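# Light-duty hanger hooks: sorting and reuse

Treasa Buckley and Sharon Mfaume
Product Design, second year, Menholm workshop

## 1. What we set out to do

The department store room holds several bins of plastic hanging hardware left over from older display projects. Most of it is gray: hooks, loops, rings, straight rods and the small connectors that join them. New groups usually order fresh parts without looking in the bins, partly because the old parts are tangled together and hard to tell apart.

Our project was to sort one bin, work out which parts still fit each other, and propose a simple storage layout. We called the layout Clamia, after the label already on the bin.

## 2. Background

The parts came from a display system sold to the department as Ralix. No drawings were kept. We found one order sheet with the stock number 1783 and a list of part names, but the names did not say which shape they belonged to. We gave the parts our own names:

- **Straight rod** – plain, no bend
- **S-rod** – a long rod with a gentle bend each way
- **Loop hook** – thick body, wide circular curve
- **Shank hook** – curled top, long shank
- **Ring** – large circle, used with a connector

## 3. Method

We worked on a white table so the gray parts would show up clearly. Each part was wiped, checked for cracks, and laid with others of the same shape. Parts that hook into each other were tried together before being put away.

For the load check we hung a 600 g bag from each hook and left it for 10 minutes. A hook failed if it slipped, cracked or stayed bent once the bag was taken off. We did not test for higher loads.

## 4. Observations

The shank hooks nest well when laid flat, with one curl beside the other. The loop hooks do not. Their curve catches on anything long and thin, and an S-rod can end up threaded through a loop when both are stored in the same bin. Pulling them apart by force is probably how some of the older connectors got damaged.

We also found that color is no help in sorting. The rods, hooks and rings are all close to the same warm gray, so shape has to do the work.

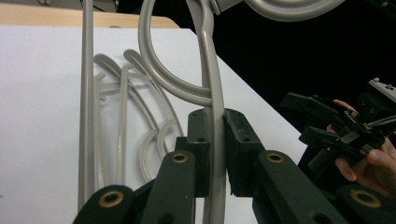 ## 5. Proposed storage

1. Straight rods and S-rods go upright in separate tubes.
2. Shank hooks lie flat in a shallow tray, all facing the same way.
3. Loop hooks hang from a rail on the wall.
4. Rings stay with their connectors attached.

## 6. Results and next steps

All the straight rods passed inspection, and 2 shank hooks failed the load check. Both had small cracks under the curl and were recycled. The loop hooks passed.

The tubes and tray are in place on the Cifuentes shelf by the door. The rail still has to be put up, and we want to print an outline of each part on the tray labels before the next group starts in September.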